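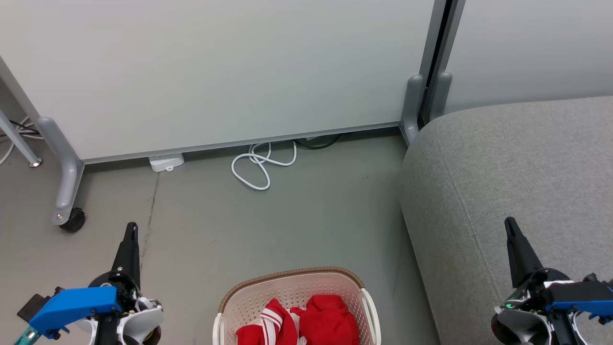
Pralar Small Office Cover

Pralar is a business contents and liability policy from Kellthorpe for firms with up to 18 employees working from a single leased address. It is sold through brokers and renews once a year.

What is insured
Furniture, stock and electronic equipment are covered on a replacement basis up to the sum shown on your schedule. Laptops and phones are also covered away from the office - but not when left in an unattended vehicle overnight. Loss of income after a fire or burst pipe is paid for up to 14 months.

Price
Premiums start at $490 a year. The optional Luik extension adds legal expenses and costs $216. Both can be paid monthly at no extra charge.

Deductible
The standard deductible applies to each claim except liability claims, which have none.

Changes
Policies starting in December will use the new wording. Customers on the older Fistau policy keep their current terms until renewal.

Contact
New business: Smaranda Cozma
Claims: Valentin Onu

Page updated 7th November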